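Filed in: Workshop diary, Money and machines

Saturday, evening. I have made the budget again. The arms from Grondska cost 3463 each and we need 2. Zuler wants 173 more for delivery, which I find too much.

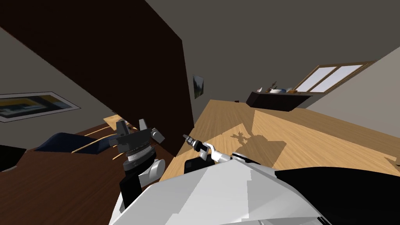
Our grant does not cover a spare gripper, so I must choose well the first time. In the simulated living room both arms reach over the furniture, and the left gripper is above the dark table. I will ask Stedirden for their price on fingers before I order.

2 comments
Sæther has cheaper delivery, try them.
Is VAT in your price?

We use cookies. Accept / Settings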